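Pramari Replacement Jaw Pads, ribbed, pair
For Pramari hand-held grippers

Status: back on sale, revised bonding

We pulled these pads from the shop in September after a run of returns. The complaint was always the same: the ribbed face lets go of its backing at the lower corner, the jaw still closes, and the object slides out at an angle. Pramari's first answer was that customers were gripping too hard. We didn't buy that, and neither did Kieran Ó Riain in our workshop, who had a pad peel on him while lifting an empty drink bottle.

The new batch has a different adhesive. Pramari calls the problem "fully resolved." We would call it improved.

What we tested
Kieran ran 10 pairs through 300 closures each on plastic bottles with labels on. One pair showed lifting at the corner. It still held, but we would not have left it on a tool. The old batch did worse, though we only had returned pads to compare with, so take that for what it's worth.

What we don't know
How the pads behave after a summer in a hot van. Whether hand cream or cleaning spray gets under the edge. Pramari's data sheet says 802 hours of service life and doesn't say at what load. Eustaquio Espinoza has asked them twice and got the same PDF back both times.

Before each session
1. Open the jaws and push sideways on each pad with your thumb. Any movement at all, take it off.
2. Check the fasteners on both plates. A loose plate feels a lot like a bad pad, and a few of our returns were exactly that.
3. Close on a light plastic bottle standing on a desk, with the cap on. The two pads should press in evenly from either side and the bottle should stay upright.
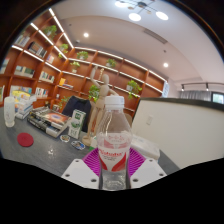 4. Lift it a little and hold. If it creeps, stop and swap both pads — never just one.

Do not use for
Glass, hot liquids, or anything held over a person. The old listing said "suitable for glassware." We have removed that line.

Returns
Old-batch pads can be exchanged free, used or not. New ones have 28 days. Please send the peeled pad back too; we keep them.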